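Bruvilau Harness Practice Kit: Review for Program Advisors

Issued by the Student Robotics Program, Stollemska Technical School

The Student Robotics Program reviews teaching materials before they are added to the list from which member clubs may order. The Bruvilau harness practice kit was submitted for review by the automation club, which used it through the spring term for its two-arm wiring project. The review covers the kit only. The arms, the grippers and the control software are dealt with in the separate equipment notes.

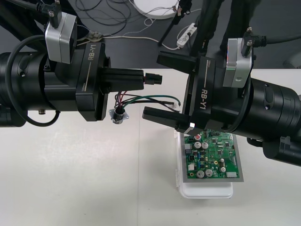
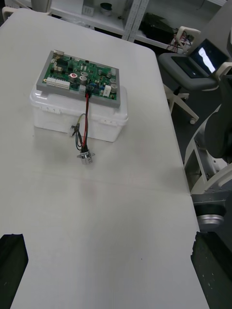
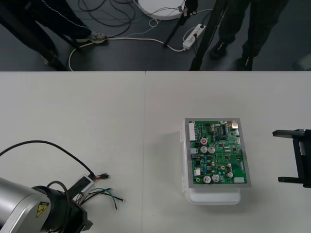 The green circuit board and its wiring, on the club's white work table.

Can the kit be used by a club that has only one arm?
Single-arm clubs can use it for the locating and picking exercises, but the connector exercises were written with two arms in mind. One gripper steadies while the other presents the plug, and a clamp is a poor substitute for the first.

Scope of the review

The club was asked to complete the exercises in the printed guide, to keep a fault log, and to report on how well the kit stood up to repeated handling by machine. Students worked in pairs, one at the controls and one at the table, and changed places halfway through each session. By the end of the term the log held 61 entries. Most of them concern grip position and very few concern the parts themselves, which speaks well for the kit.

The harness

The harness is the strongest part of the package. Its wires come in several colors, so a student can say "the red one" across a noisy room and be understood. The insulation is soft enough to bend the way real wiring does, and this matters a great deal for the lessons. A stiff practice cable stays where it is put and teaches very little. The Bruvilau harness sags, rolls and springs back, and students had to plan for that in every routine they wrote.

The free ends are less satisfactory. They tend to spread out after a few attempts and need to be gathered by hand before the next run. The guide does not mention this. Clubs should allow a few minutes for it in each session, or tie the bundle loosely at its midpoint, as our students eventually did.

The board

The practice board is a full-size, fully populated circuit board, and the club considered this a real advantage over the bare panels found in cheaper kits. Students learned early that a gripper approaching at a low angle will meet a capacitor before it meets a connector. Two routines had to be rewritten from the beginning for that reason, and both were better afterward.

The board is not intended to be powered, and the guide should say so on its first page. At present the warning is on the inside back cover. Advisors are asked to read it aloud before the first session.

Working height was a matter of some discussion. The guide assumes that the board lies directly on the table, but the club preferred to raise it on a plastic storage box so that the grippers had room below. Any box used in this way should be heavy enough not to slide. Filling it with spare parts is sufficient.

The printed guide

The guide contains well-chosen exercises in a sensible order, but it is let down by its drawings. Connector positions are shown from above only – a difficulty for students who are mostly working from a gripper camera view. The Jultis kit, reviewed last year, was weaker in almost every other respect but gave side views throughout. The exercise on seating a plug is also far too short. Our students spent around three sessions on it, where the guide allows one.

Supply and spare parts

The kit was ordered through Wieczorek, and delivery was prompt. Spare harnesses can be bought separately. Spare boards cannot, and a club that damages one must replace the whole kit. The reviewers regard this as the most serious drawback for schools with small budgets and have written to the supplier on the subject.

Suitability

The kit is suited to students who can already move an arm safely to a named position and open and close a gripper on command. It is not recommended for a first-term group. Clubs preparing for the summer assembly challenge will find that the later exercises match the kind of handling asked for there, although the challenge uses its own parts.

Recommendation

Approved for the ordering list, with two conditions. Each club should order at least one spare harness with the kit, and advisors should use the supplementary side-view drawings prepared by our students until the guide is revised. Copies of the drawings may be requested from the program office at any time during the term. Fault logs from other clubs using the kit are welcome and should reach the office before the end of July.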